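The Night Ferry to Okedberg

The radio quit in April, two hours out of Drercombe.

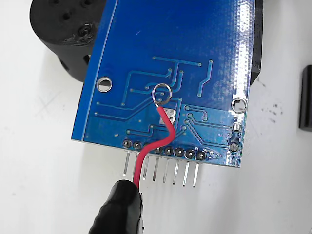
A blue circuit board, seen from the underside.

Mitali Karunaratne had been second engineer on the Ustari for 16 months, and in that time the radio had quit four times. The captain sent a boy down to get her. She was eating a boiled egg and took the rest of it with her.

"It's dead," said Captain Sikder.

"Dead how?"

"It was talking and then it stopped."

She took the cover off and looked inside with a flashlight in her teeth. The ferry was carrying 63 passengers that night, most of them asleep on the benches, and a truck full of onions. The sea was flat. There was no danger in being without a radio for a few hours, but Sikder liked to hear the weather read out, even when he could see it through the window.

"My father had a set like this," he said. "He kept it in the kitchen. When he died my brother took it and my sister took the table it stood on."

"What did you take?"

"I was at sea."

She found the bad joint near the power plug and heated the iron. He held the flashlight for her. His hand was not very steady and she had to tell him twice to bring it closer. At 30 she had already worked for six captains, and he was the only one who would hold a light.

"Do they still speak?" she asked. "Your brother and sister?"

"He lives in Okedberg. She won't cross the water." He thought about it. "I see him on the dock sometimes. He waves."

She touched the solder in and let it cool, then put the cover back with three of the screws. The fourth had rolled under the chart table. When she turned the knob there was a hiss, and then a woman's voice reading the wind for the northern ports -- light, from the west, no change before morning.

Sikder gave her back the flashlight and sat down to listen. Mitali got on her knees and felt around under the table for the screw.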